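Repair room for household linen to open in former Dolan Street showroom

A bedding and linen repair workshop will open its doors to the public in August, giving residents somewhere to take torn sheets, worn covers and flattened cushions that would otherwise go out with the rubbish.

The workshop is being set up by Wastomia, a small reuse group that has collected unwanted household fabric in the district for the past 7 years. It has taken a two-year lease on the ground floor of the old Neketti furniture showroom, which closed when the business moved to a smaller site on the ring road.

Coordinator Bernadette Mulligan said the group had outgrown the double garage it had been working from, where there was no space to lay out anything larger than a pillowcase.

"You can't check a doona cover properly on a card table," she said. "You need to spread it out on something the size of a bed, and then you need to be able to walk around it. We were doing that on the driveway when the weather let us."

The group expects to handle roughly 800 items in its first year. Sheets, towels, blankets, cushion covers, curtains and tablecloths will be accepted, provided they have been washed. Pillows and quilts with feather filling will be taken by arrangement only. Mattresses will not be accepted from the public.
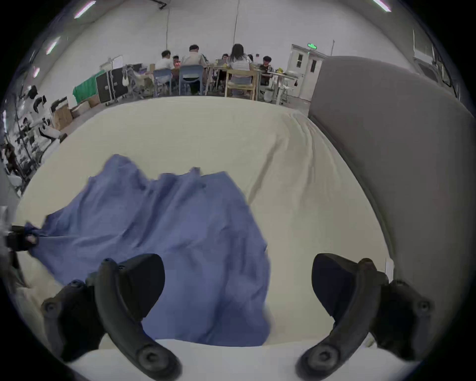
DOLAN, August

Work at the new premises has been divided between mending, sorting and teaching. Large pieces are spread over a padded surface with a cream-white cover, beside a tall grey upholstered panel, so that creases can be eased out and thin patches found by hand. A blue cloth was lying there this month, still crumpled, with one end gathered at a small black clip.

Further back in the room is a long table with chairs where people can sit together. The sorting groups will meet at it, and it will also be used for evening classes once the timetable is settled.

Mulligan said the lighting had been one of the main reasons for choosing the building. The room has white walls and long ceiling lights, and darning in particular is difficult in poor light.

"With dark thread on dark fabric you are half guessing," she said. "We had people bringing their own lamps from home."

Items brought in will be looked over at the door and given a numbered tag. Owners will be told whether a repair is likely to hold and what it will cost, and can take the item away again if they don't want to go ahead. Simple seams and hems will cost $7. Patching, new zips and replacement ties will be quoted separately. Most jobs should be ready within 2 weeks, although curtains may take longer.

Fabric that can't be mended will be cut down if the owner agrees. Cotton sheeting is used for patches and bag linings, and old towels are cut into cleaning cloths and sold in bundles. Anything synthetic that has gone past use will go to Tomelier, a textile recycler that already collects from several op shops in the area.

Wastomia kept a record of what was left at the garage over its final winter there. Fitted sheets were the most common item by a wide margin, and most of them had failed in the same place, at the corner seam where the elastic joins. Mulligan said many could be fixed in less than half an hour.

"People throw out the whole set when one corner goes," she said. "The flat sheet is perfectly good, the pillowcases are perfectly good, and then they buy another set and the corner goes on that one as well."

She said the group had also been surprised by the number of blankets with nothing wrong except a frayed edge. Those will be rebound in cotton tape, and unclaimed ones will be offered to the emergency housing service before they are put on sale.

The first classes will cover corner seams, patching and replacing a zip. Each will run for two hours in the evening, starting at 6.30 pm, and places are limited by the number of sewing machines. People may bring their own machine if it has been serviced recently. A separate daytime session on hand mending is planned for those who would prefer not to use one.

There are 36 people on the waiting list for classes so far, and Mulligan said a second round would be added if enough of them confirmed. No experience is needed, but anyone under 16 will have to come with an adult.

Not everyone in the street has been in favour of the change of use. Two neighbouring shops asked for an assurance that bags would not be left on the footpath overnight, which had been a problem outside the garage. Wastomia has agreed not to put out a donation bin and will accept goods only while the doors are open. A sign setting out what can be brought in will be fixed to the front window.

Parking is available behind the building, with entry from the lane. The two spaces closest to the rear door are reserved for dropping off heavy items such as lined curtains, with a limit of 10 minutes.

The workshop is still looking for cotton bias binding, long zips, wide elastic and good dressmaking shears. It does not need any more buttons.

Opening hours for the first month will be 10 am to 3 pm. Class bookings can be made at the counter, and payment is taken on the night by card or cash.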